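Automatisation de la manutention à Lorkenwood : point d'étape

Le projet Wuvard entre dans sa deuxième phase sur le site de Lorkenwood. Il porte sur la prise et la présentation au contrôle d'articles à décor bleu sur fond blanc, céramique et textile, que Kiani traite aujourd'hui entièrement à la main. Les gestes de référence sont relevés au poste avec une pince tenue à la main, puis utilisés pour régler les trajectoires du bras.
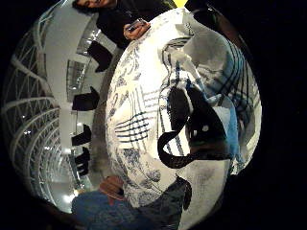
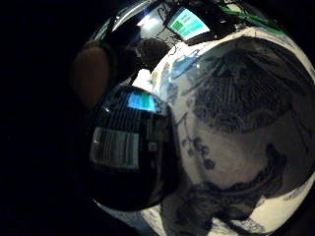
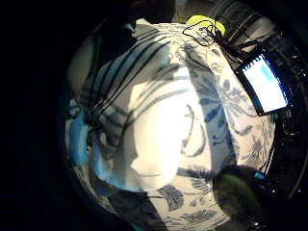
Décors à fond blanc, vus de près.

La première phase, close en avril, a permis d'enregistrer environ 1000 séquences de prise. Après tri, 58 types de gestes ont été retenus. Les séquences écartées présentent pour la plupart un défaut de cadrage ou une interruption en cours de mouvement. Elles restent archivées dans Zudatside, le logiciel de suivi du projet, et pourront être reprises si les critères de tri évoluent.

Deux difficultés techniques demeurent. Sur les surfaces émaillées, les reflets perturbent l'estimation de distance et le bras ralentit avant le contact. Sur les textiles, le pli modifie la lecture du motif : un même décor, froissé, est parfois classé comme une référence différente. Le réglage de l'éclairage traite en partie le premier point. Le second suppose de nouveaux relevés sur tissu plié, programmés avec l'équipe du matin.

L'organisation du travail change sur trois postes. Les 21 agents du secteur conservent le contrôle visuel final et la décision de rebut. La présentation des pièces lourdes passera au bras, sous surveillance d'un agent habilité — l'arrêt manuel reste prioritaire en toute circonstance. La saisie sur fiche papier est supprimée ; le numéro de lot sera lu à l'entrée du poste et reporté automatiquement dans Zudatside.

Plusieurs agents ont demandé si les relevés servaient à mesurer la cadence individuelle. La réponse est négative. Les fichiers sont identifiés par poste et par référence, sans nom, et la durée des gestes n'est pas transmise à l'encadrement. Une note affichée en salle de pause précise les données conservées et leur durée de conservation.

La formation dure 20 heures par agent, prises sur le temps de travail. Elle couvre la reprise manuelle après arrêt, le nettoyage des doigts de pince et la déclaration d'une prise manquée. La rotation entre postes est maintenue pendant toute la phase : un agent ne reste pas affecté à la seule surveillance du bras plus d'une demi-journée.

Le poste textile sera fermé vendredi à partir de 14 heures pour le déplacement des luminaires. Les lots en attente seront traités au poste voisin. Les remarques sur la hauteur du plan de travail peuvent encore être déposées dans Zudatside, rubrique Wuvard — elles seront examinées avant la fixation définitive du bâti.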